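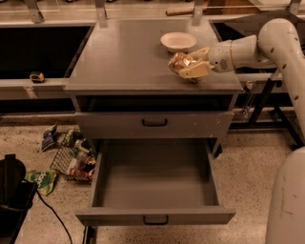
I started this page after answering the same sourdough questions over and over at the Brimton market, where I sell bread two mornings a week. I'm a home baker, so take all of this as what works in my kitchen with my flour and my grumpy old oven. When people write to ask what to mix in, I tell them a bowl with a broad rim like the cream-white one in the photo is a fine shape, because you can get a good grip on it while you stir. Anything you already own will do too!

**My starter isn't bubbling. Is it dead?**

Probably not. Mine sulked for most of January, when the kitchen was freezing, and it came back once I moved it on top of the fridge. Feed it twice a day for a few days and leave it alone in between. If you see pink or orange streaks or any fuzz, throw it out and start over. Gray liquid on top is fine – pour it off or stir it in.

**What flour do you use?**

Plain bread flour for most of it, plus a scoop of whole rye for the starter. I get mine from the Waleo mill store in the big paper sacks (bring a friend to help you lift). Supermarket bread flour makes perfectly good bread, and I used it for years.

**How long do you bake a loaf?**

40 minutes total in a covered pot, lid off for the second half. If you like a really dark crust, go to 55 but turn the heat down a little after the lid comes off. Ketsara Somboon, who shares my stall, likes hers nearly black and sells out before I do, so what do I know.

**Can I leave the dough in the fridge overnight?**

Yes, please do! I shape mine after dinner, cover it, and bake it straight from the fridge in the morning. Two nights is okay. By the third night mine gets sour and a bit flat, though it still makes great toast.

**Why is my bread gummy inside?**

Did you cut it warm? I know, I know. Give it a couple of hours. If it's still gummy when it's completely cool, bake the next one longer, or check that your starter was really going when you mixed. A dull, tight crumb with a few huge holes usually means the dough needed more time to rise.

**Do I need a special pot?**

No. A heavy pot with a lid that can take a hot oven is all I've ever used. Check the knob on the lid, some of the plastic ones can't handle the heat. I melted one and the smell hung around for a week.

**Can you save me a loaf?**

Usually, if you email me by Thursday night. Tell me plain, rye or seeded, and whether you want it sliced. I can't hold bread past eleven, sorry – after that it goes back out on the table.

**Will you give me some of your starter?**

Sure! Bring a clean jar with a loose lid to the stall and I'll put a spoonful in it. Feed it the same day. Kamol Kongkaew forgot his in the truck over a summer weekend and had to come back for more, and that's fine too, there's always plenty.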